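Gultport Dining Services
February 16, 2021

1/ Today we are sharing an update on the introduction of automated place setting at our tray assembly site. Staff, clients and several families have asked what is changing and when. The posts that follow set out the position as it stands.

2/ Our site prepares settings for 28 care homes and day centers. Laying out a mat, a plate, cutlery and the food items is repetitive work, and until now it has been done entirely by hand on every shift.

3/ In November we began a trial of one robot arm on practice settings. The work is led by Masaru Ueda, our head of kitchen operations, under the project name Flundulik. Practice settings use play food and ordinary tableware. No meal served to a client has been handled by the arm.
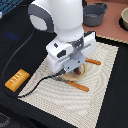

4/ The trial runs on two shifts a week. Each session has an operator from the assembly team and a second member of staff who keeps the written log. Both roles are paid at the senior assembler rate for the full shift, including setup and cleaning.

5/ We have received questions about jobs. No position at Gultport will be removed as a result of this trial. This commitment was given in writing to all 106 employees at the site and it remains in force for the length of the project. Any later change would go through formal consultation.

6/ What does change is the content of some jobs. Four assemblers have moved part of their hours from the line to the Flundulik bench. They decide which layouts are practiced, reset the mat between attempts, and record every stop and its cause.

7/ Several of them have told us that the log takes longer than expected. We agree. The first version of the form asked for the same information in two places. A shorter form came into use last week, and the old one should no longer be used. Please return any blank copies to the shift office.

8/ Staff also raised the pace of work. Members of the line were concerned that a machine's timing would become the measure for people. Timing data from the bench will not be used in individual performance reviews, and supervisors have been instructed accordingly.

9/ The layouts are drawn from our own diet cards. A setting may be simple, with a plate and cutlery, or it may include packaged items and several foods that have to be placed within reach of the person eating. Our assemblers know which residents need the fork on the left and which need cartons kept clear of the plate. That knowledge has to be written down before any machine can follow it.

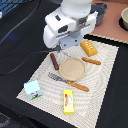 Practice setting on the Flundulik bench, with plate, fork, play food and small cartons.

10/ Writing it down has been useful in its own right. The team found that the diet cards for the Wogan homes did not match the way those trays were being laid. The cards have been corrected and reissued. We thank the evening shift for bringing this forward.

11/ Training: an introductory session is open to any member of the assembly, dishwashing or dispatch teams. No technical background is required. The session is held during paid hours and covers safe distance, the stop button, and how to complete the log. Names should be given to a shift lead.

12/ The arm will not be moved to the live line at this stage. Before that could be considered, we would need a hygiene assessment, the agreement of our clients, and a further round of meetings with staff. None of these has been scheduled.

13/ Our colleagues at the Omus site have asked whether they will be included. They will not take part in the present trial. A visit to the bench is being arranged for them, and shift leads at Omus will circulate the details.

14/ Questions may be sent to the operations office or placed in the box by the time clock. Written replies will be posted on the canteen board, with names removed. The next update will cover the first set of log results.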